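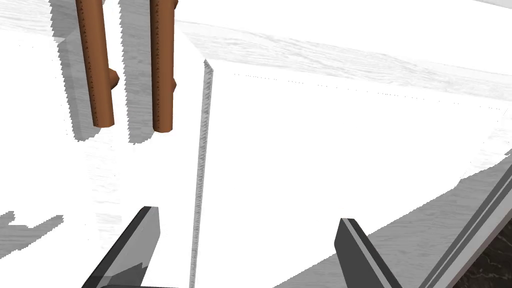
## Looking after the pick cell at Galtport

Several of you wrote in after the last issue to ask what has been going on with the small pick cell at our Galtport shop, so this month the long item goes to the cell, and I'm sorry in advance if I run on a bit. It has had a busy few weeks, and so have those of us who look after it.

For newer readers, this is the single-arm cell by the goods-in door, the one that takes parts out of white cabinets and hands them on to the packing bench. It came to us from the Bollilthorpe site when they cleared their old line, and it arrived with a good set of notes, a box of spare finger pads and a wiring drawing that was right in nearly every respect. We have grown very fond of it.

The trouble began with the grip. It would close on a part perfectly well at the start of a shift and then, by mid-afternoon, begin to set things down slightly askew. Not badly, you understand, just enough that the packing bench had to nudge them straight, and anyone who has worked on that bench knows how quickly a nudge becomes a grumble. We cleaned the finger pads, which helped for a day. We changed the pads, which helped for two. Then we did what we should have done in the first place and took the whole hand off to have a proper look.

One of the fingers had a little play where it meets its slide. You could feel it if you held the tip and rocked it gently, and you could hear it too, a small dry click. The screws holding the finger were sound, but the locating pin had worn, and each time the hand closed the finger was giving way by a hair. We fitted a new pin from the Eskildsen repair kit, greased the slide, and put everything back with fresh thread lock. If you are ever doing this job, do mark which finger came from which side before you lift them off – I have a very clear memory of standing at the bench with one in each hand, wondering.

With the hand back on, we had to teach the tool point again, and this is where the simulated cell earned its keep. Galtport has had a computer model of its cell since the spring, and we now run any change there before the real arm is allowed to move. It's a plain sort of model, with speckled edges and shadows that come out like staircases, but the shapes are what we need from it. We run the approach with the view set close to the gripper, so that you are looking out past the two dark grey fingers, held wide apart, towards the tall upright edge of a white block. It takes some getting used to, being that near! After a while, though, you begin to judge the gap on each side of that edge quite naturally, and you notice when it sits a little nearer one finger than the other. On the view we kept, it is slightly closer to the left.

There are also the two brown rods that hang down from above. I mention them because they are exactly the sort of thing one forgets. They hang well clear of the fingers when the hand is low, but a careless lift would bring the arm up among them, so we have added a waypoint that draws the hand back before it rises. The left rod leans a touch in the model and the right one reaches a little lower, and we set the clearance from whichever would be met first. It costs us a moment on each cycle and I don't grudge it.

After that we went over to the real cell and ran it slowly, with the guard shut and one of us on the enabling switch, stepping through every move. Then at half speed, then at full. We logged 701 cycles before letting it back into normal work, and had two stops in all that, both from a part presented upside down, which I can't fairly blame on the arm. By the time I sat down to write this the counter stood at 3,374, and the packing bench has gone very quiet, in the pleasant way.

A few small changes to the routine have come out of all this. The finger play check is now part of the monthly round, with the hand open and the air off, and the sheet for writing down what you find is in the folder on the side of the control box. Pads get wiped at the start of each shift with the lint-free cloths (the blue rolls leave fluff, please don't use them). The spare pins are in the second drawer at Galtport, and there are three more in the stores at Cunholm if we run short. Anyone taking the last one, do leave a note in the order book.

The Cunholm cell has the same make of hand and is about due for the same check, and we plan to do it in December when the line is down for stocktaking. It should take roughly a morning. If you would like to come and watch, or better still hold the torch, put your name on the list by the kettle. Bring safety glasses and a jumper, as the heating in that end of the building is switched off whenever the line stops.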